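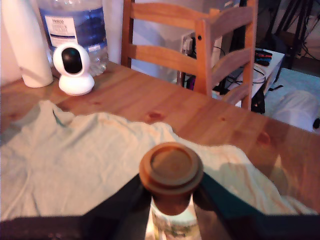
Page 12 of 15

Thread: Cups, lids and the house rules – what are people doing?

gritbin_sal
Right, so our lot have finally agreed to write the tabletop rules down. Been working off a page in the Brorlow handbook which says, and I quote the whole thing, "drinkware to be gripped at the widest safe point". Widest safe point! On a cup with a lid? Is that the lid or the body? Two of us read it two different ways and we've had it both ways in the same batch. Want to settle it before we redo the sheet. Current draft:

Lidded cups – fingers on the body, below the lid, never on the lid.
Lift straight up, pause, then travel.
Hover over the cloth before letting go. No dropping the last bit.
Nothing hot in any vessel, ever. Water only, and only if the task needs it.

Thoughts?

moth_and_rail
Agree on no lids. Had a push-on lid come off mid travel in December and the cup went one way and the lid the other. Empty, luckily. Your "pause" needs a length though or everyone does their own.

Tarn60
Don't agree with a blanket lid ban. If the lid is a screw one and the task is taking it off then you HAVE to grip the lid. Zadurik's sheet splits it into push-on / screw / no lid and that works fine. One rule for all of them is lazy imo

gritbin_sal
fair. Could do "never on the lid unless the task is the lid". Bit clumsy but ok.

pocketfluff
Why the cloth at all? We went bare table. Cloth ruckles up, base of the cup catches a fold, over it goes. Then somebody smooths it between goes and somebody else doesnt, and your runs don't match.

gritbin_sal
Cloth stays. Real kitchens and dining tables have cloths on them, that's the point of doing it in a room with stuff in it. Ours gets creased and I don't want it ironed flat for every go. What I do want is a rule for how bad is too bad. Something like: leave the creases, but no fold under the spot where the cup's going down. And the back row stays put – tissues, wire caddy, coffee tub, wicker basket, the bottles.
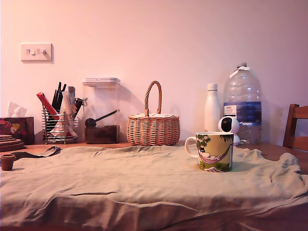 And the mug with the hammock picture on it always starts upright. I've had people setting up with the handle any old way and then writing "same as before" in the log. It is not same as before. Put the handle direction down.

pocketfluff
Ok but a coffee tub and a loaded caddy within reach of an arm? We'd get told off for that. Anything that can spill goes off the table. That's rule one on ours, before anything about grip

Tarn60
depends what you're after. If you clear the table you've got a nice tidy demo and no idea how it copes in somebody's actual house. Lids on, things pushed to the back, speed down. Job done.

moth_and_rail
Lids on, yes. But I'd want the big water bottles out. Full one of those is heavy, it's tall, and it'll take everything else with it. Small stuff I don't mind.

gritbin_sal
They're at the back by the wall, arm's got no reason to go there. But could put in a keep-out strip. Bare wood behind the cloth = no go. At least you can see where it stops.

Lesa_bench
Careful with that one. If the cloth shifts your keep-out strip shifts with it. Tape on the wood, under the edge. We mark ours and check it at the start and whenever anyone has moved the cloth.

gritbin_sal
oh that's good. Nicking that.

pocketfluff
So you've gone from four rules to what, loads? No one's going to read it. We had a sheet like that from Villalobos and it lived in a drawer. Keep it to one side of paper.

Tarn60
One side of paper is fine if you split it. Set-up rules one half, moving rules other half. The set-up person never needs the second half and the other way round.

moth_and_rail
Not so sure. Whoever's driving should know the set-up rules or they won't spot when it's wrong. Everybody reads both.

gritbin_sal
Both halves, one side. Here's where I've got to, edited 16th July:

SET-UP
Cloth on, creases fine, no fold under the put-down spot.
Tape line on the bare wood, checked at the start and after any cloth move.
Back row behind the line, lids on anything that has one.
Cup or mug upright. Write down handle direction.
Nothing hot.

MOVING
Grip the body. Lid only if the task is the lid.
Up, pause 12 counts on the timer, travel.
Stop just above the cloth, then lower. No letting go in the air.
If it slips, stop and leave it. Don't chase it with the gripper.
Log the slip even if you finish the run.

Tall water bottles still undecided, see above.

moth_and_rail
Much better. Still say bottles out.

pocketfluff
"Don't chase it" should be in capitals. And I'd have that first.

Tarn60
Bottles in, half full. Log the level. There's your compromise

Lesa_bench
Number the lines please. We quote ours by number in the logs, run 759 broke 2 and 4, that sort of thing. Otherwise you get a paragaph every time.

gritbin_sal
Will number them. Bottles – give me till the next sheet, I'll ask the others who use the table. Soft lids is the other one, the bendy silicone sort, anyone got wording for those?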